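Início | Mãos à Obra | Histórias | Para Pais

Oficina das Crianças > Fantasias e disfarces

Como se faz uma cabeça de dragão com papel e cola?

19 jan 2026

Já viste uma cabeça de dragão muito grande num desfile e pensaste que ela devia pesar como uma pedra? Muitas vezes é quase tudo papel. Esta técnica chama-se papel machê, e as pessoas a usam há muitos séculos para fazer máscaras.

Primeiro enche-se um balão. Depois rasga-se jornal velho em tiras e passa-se cada tira em cola com água. As tiras ficam moles e abraçam o balão. Fazem-se 3 camadas, e entre uma e outra é preciso esperar.
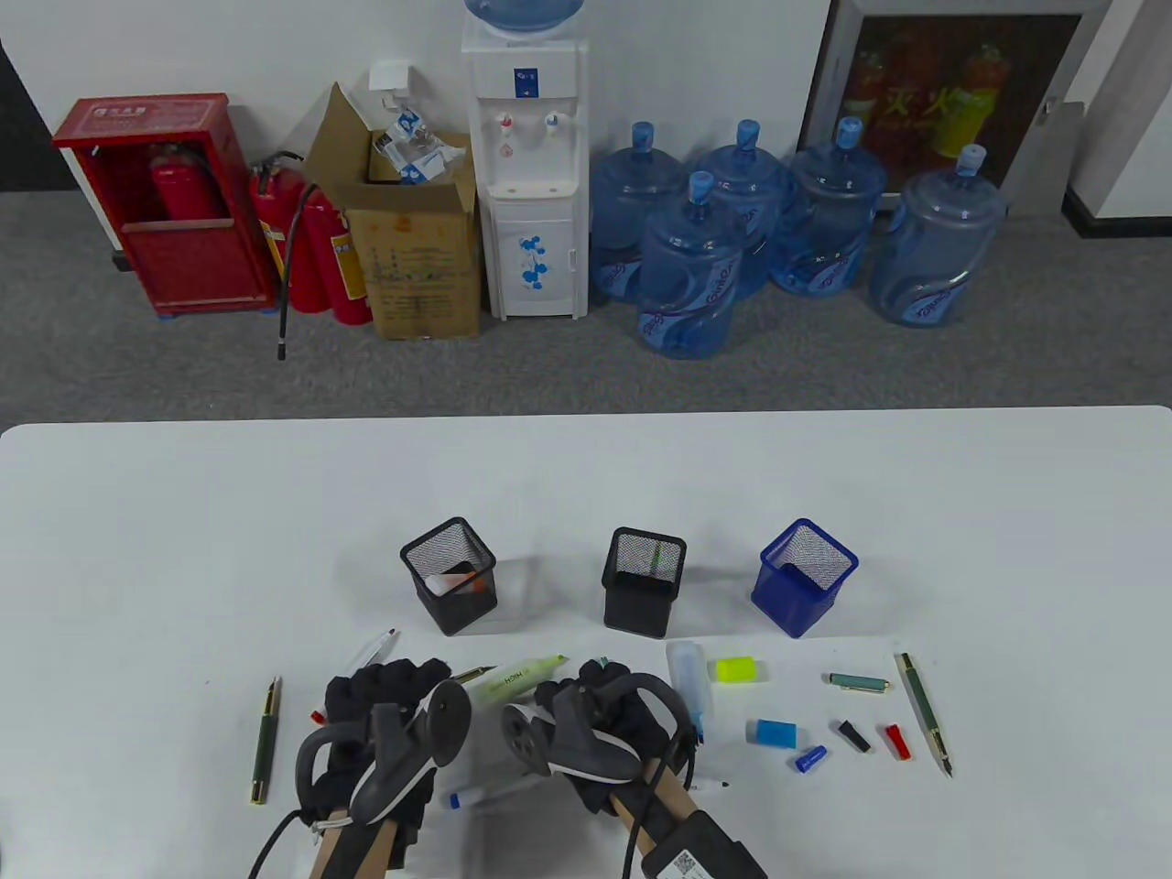

Por Viorica Vukčević - Oficina das Crianças

Por que o papel fica duro? O papel é feito de fibras, que são como fios muito pequenos. A cola entra no meio dos fios. Quando a água vai embora para o ar, a cola fica e segura tudo junto.

Quando está seco, um adulto corta a abertura para a cabeça e os buracos dos olhos. O focinho pode ser uma caixa de ovos, e os dentes são de cartolina. O dragão do meu sobrinho Hrvoje levou umas 225 tiras e ficou verde com manchas cor de laranja - ele quis assim.

Para o desfile de maio, convém começar bem cedo. A tinta também precisa de uma noite para secar.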